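Automation and Work, Unit 7
Notes on the Lunde open day
28 November 2022

Read these before the seminar. They follow my notebook from the visit and are rough in places. If you went along and remember something differently, bring it up.

What we were told

Lunde collects examples of people handling everyday objects and uses them to train robot arms. A person holds a gripper in one hand, carries out a small task, and the gripper's camera records it. The introductory talk gave a total of 3192 recorded tasks since July, across two sites, Kondcombe and Skamitz. I asked how many had been thrown out and was told "a fair number." Write that phrase down. We will come back to it.

What we watched

The demonstration had two halves. In the first, a member of staff used the hand-held gripper to pick things up and put them down. It went smoothly, as you would expect with a human wrist, elbow and pair of eyes behind it. In the second, the arm they call Drustlow tried a similar job alone. It managed the first two pickups, paused for a long time over the third, and was then reset by hand. The reset was not mentioned in the commentary.

The slide behind the speaker gave a success rate of 79 percent. Before you quote that in an essay, ask:

Who chose the objects?
Were they in the same places each time?
Does a reset count as a failure, or does the attempt just drop out of the total?
How long did a successful attempt take?

I got an answer to the second question only (mostly yes).

The labor question

The talk used the word "effortless" for the hand-held method. I held the thing for a few minutes and my forearm noticed. Recording shifts were described as short, but no length was given, and neither was the pay. A system sold as learning by itself rests on a lot of people repeating small movements — and their hours do not appear in the 1060 dollar figure quoted for building one gripper. Compare the reading on call center scripts from Unit 4.

In fairness, the staff were open about the arm's trouble with shiny objects, and they let us stand close. I have been to worse open days. I still came away unable to say what the arm can do in a room it has never been trained in, and that was the claim on the invitation.

For the seminar

Bring one page on this: what would a demonstration have to show before you believed the 79 percent? Be specific about the room, the objects and who is allowed to touch the arm.
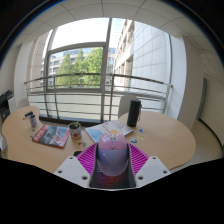
Pages go in the course folder the evening before we meet. Late ones will be read, but not discussed in class.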